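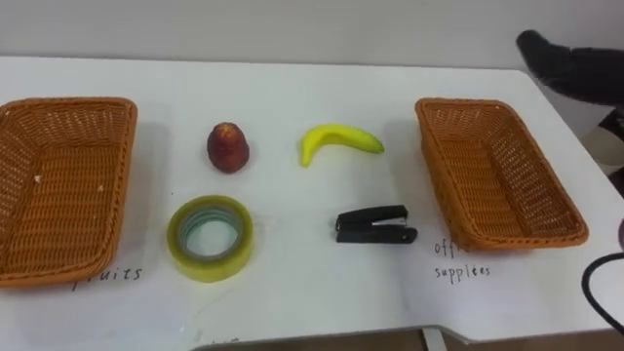
Fruit to the left, stationery to the right: the sorting table, ready to go.

I've wanted someone to sell me a robot that tidies up since I was a kid, so when Pimirgate offered me a go of its Catska sorting kit, I said yes before I'd finished reading the email. The kit is a skills package for arms you already own. You get the software, a licence for one bench and 2 months of phone support, all for $3170 (arm, hand and baskets not included, which stung a bit).

Set-up took me 57 minutes, and a fair chunk of that was hunting for a power board. After that you put out your baskets, tell the program what belongs where and let it have a crack. I went with fruit and office supplies, mainly because that's what my own desk looks like by mid-afternoon!
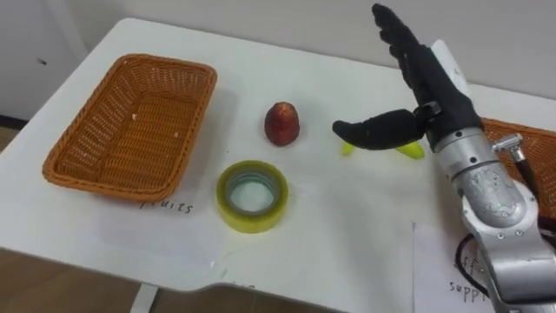
The hand over the banana, thumb out.

Bananas are a good test, I reckon. They're curved, they roll about and there's no obvious spot to grab. Packing tape is a different headache, being low and flat, and I spent ages fiddling with the grip settings for it.

My gripes? The manual is dreadful, and the colour-coded menus made no sense to me until the second day. Berus has a rival package with a much friendlier screen, though it only handles 7 categories. If you're already running a Wainwright controller, Catska plugs straight in, and I'd start there.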